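The great sheet swap

We've been in the Brukville house since August and I only just got to the linen. I know, I know. The box marked LINEN turned out to hold saucepans (thanks, past me), so we'd been getting by on the same tired set and a picnic rug.

Anyway, the green ones finally surfaced! I bought them at a closing-down sale in Gorlow, and I'd forgotten how much I love the colour. It's somewhere between sage and the inside of an old olive tin, and it makes our very plain white walls look like a decision. Zbigniew Tokarz from next door reckons it's the colour of a hospital corridor, but he also irons his tea towels, so we have different priorities.

My mum's rule was to spread a sheet right out before it goes in the cupboard, smooth it from the middle with your forearms, then fold. I got as far as the spreading. Years squashed in a bag will do that to cotton, and I'm not getting the iron out for something I'm going to sleep on.
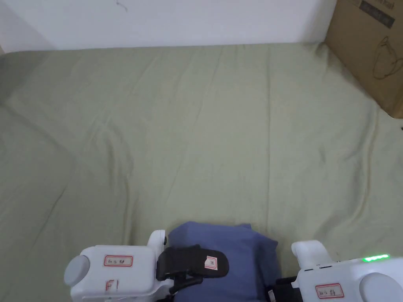
Sage green, creases and all, with one of the boxes still waiting its turn.

There's a little squiggle on the wall too, which I've added to the list for when I get the sugar soap out. Next up is the spare room, where I've got 4 pillowcases and 5 pillows, and a doona cover that I'm fairly sure belongs to my sister in Flastow. If you're reading this, Jen, come and get it.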